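Ticket: left gripper width reads closed while holding object
Project: Plirano handheld demos
Opened by: Aslak Nyberg
Priority: high, blocks recording
Status: Open > In progress > Waiting on reporter > Resolved

Sunday, December 14, 2025

Aslak Nyberg wrote:

Need help with left hand. Pick and place demos, fruit set, two handed rig. Right side fine all morning. Left side width trace drops to zero in the middle of a hold and stays there, then jumps back when I open up. Pose looks OK, no jumps in the trajectory. Only width is bad.

33 episodes in the batch so far, havent checked every one. The ones I opened all do it at some point after the grasp. Policy trained on this will think the hand is shut on nothing so not sending any of it up.

Tried already:
- restarted the recorder
- swapped the left and right cables at the hub, fault stayed with left hand
- re-ran the open/close calibration twice
- new session folder in case the old config was stuck

Log says:
WARN width_left: value below min, clamped to 0
WARN width_left: value below min, clamped to 0
(repeats, maybe 200 lines)

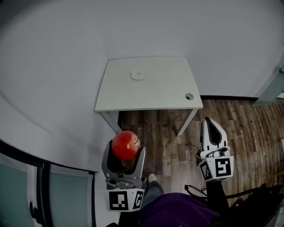
Calibration file is my main suspect. I copied it over from the Irton machine in July and I dont think anyone has touched it since. Closed value in there could easily belong to the other pair of hands. Doesnt explain the drop mid-hold though, I'd expect it to be off the whole time. For scale, with the apple between the fingers on the left and the right one open and empty, the two widths should be nowhere near zero, either of them. Right reads sensible. Left reads 0. So whatever it is, its not the object being too small or slipping thru.

Can somebody on tools look today? Want to restart the batch before I lose the room.

---

Tools desk replied:

Two things. Send the width_left raw column, not the clamped one. And which closed value is in the calib file? Anything from Irton needs redoing, the zero is different on those.

Also how hard are you squeezing. If the pads bend a lot the raw number can go under the stored minimum, then the clamp eats it.

---

Aslak Nyberg wrote:

Raw attached. You're right, its not zero at all, goes slightly negative and sits there. Closed value in the file is 50. When I shut the left hand by itself on nothing, live readout says lower than that. So yes wrong zero.

But why fine at the start of the grasp? Raw slides down slowly over the hold. Could be me squeezing harder as I carry. Will try a light hold and a hard hold back to back and log both.
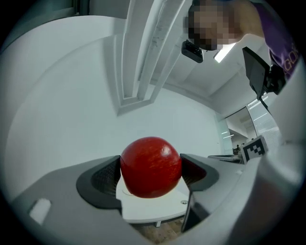
OK did that. Light hold: raw drifts a bit, stays positive, no warnings. Hard hold: goes under within a second or two and clamp kicks in. Same object, same hand, same spot. So its the bad zero plus me gripping like a gorilla. Offset is big enough that any firm grasp falls off the bottom.

Question, can the old episodes be saved? Raw is in the files, only the clamped column is junk.

---

Tools desk replied:

Yes if raw is complete. Steps:

1. Delete the copied calib file, all of it, both hands.
2. Run calibration from scratch. Close each hand on nothing, light pressure, wait for the beep, then fully open.
3. Check the header has todays session name in it. If it still says Irton the recorder loaded the backup.
4. Run the width rebuild on the old folder with the new file. Keep the orignals.
5. Plot five or so before you trust the rest.

Jacobs has the rebuild script in the shared tools folder. Use the newer one, old one stops after 1000 rows and doesn't tell you.

---

Aslak Nyberg wrote:

Done 1 to 3. Header was still Irton first time, backup got loaded like you said. Removed backup too, redid it, header good now. Hard hold stays positive, no warnings in log.

Rebuild ran on the whole folder. Plotted six, all look right, width flat thru the carry and opens at the release. Two episodes had gaps in raw so I binned those and will re-record.

Asking for one thing before close: recorder should refuse a calib file from another machine, or at least complain louder. Clamp warning scrolls by and you cant see it with both hands full.

---

Tools desk replied:

Agreed, filed separately under Ulotwood recorder. Closing this one.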